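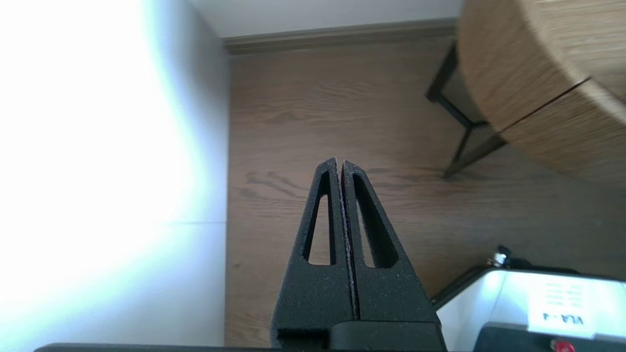
Remotes: cleaning, sorting and somewhere to keep them

Most lounge rooms collect more remotes than they have devices. Once or twice a year it's worth getting the lot out on the table and going through them.

Take the batteries out first. Look at the contacts while the cover is off. White or green crust means a battery has leaked. Dab it with a cotton bud dipped in a little white vinegar, wipe with a clean damp bud and leave the cover off overnight.

Dust settles on the casing and between the buttons. A dry, soft paintbrush shifts most of it. Brush along the rows, then across them. For sticky keys use a cloth barely damp with isopropyl alcohol. Don't spray anything straight onto the remote, and go easy on the printing - the black lettering on pale keys can rub off.

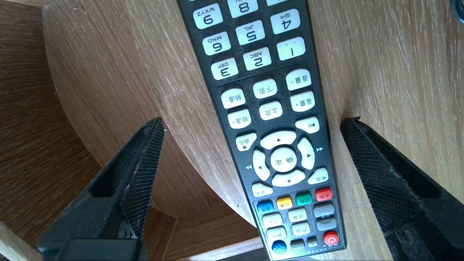

Dust on a matte black TV remote. Brush before you wipe.

Test each one before it goes back. Point it at your phone's camera and press a button. On many phones you'll see the little light at the front flicker on the screen. If there's no flicker, try fresh batteries before you give up on it.

For storage, a deep round wooden container works better than a tray. Stand the remotes on end, power button up,

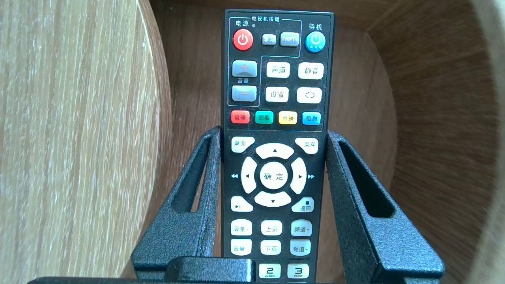
and keep the ones you use daily towards the front. If two look alike, put a strip of coloured tape on the back of one. Spare batteries go in a drawer, well away from loose coins and keys.

Flat batteries shouldn't go in the kitchen bin. Tape the ends and drop them at a battery recycling point.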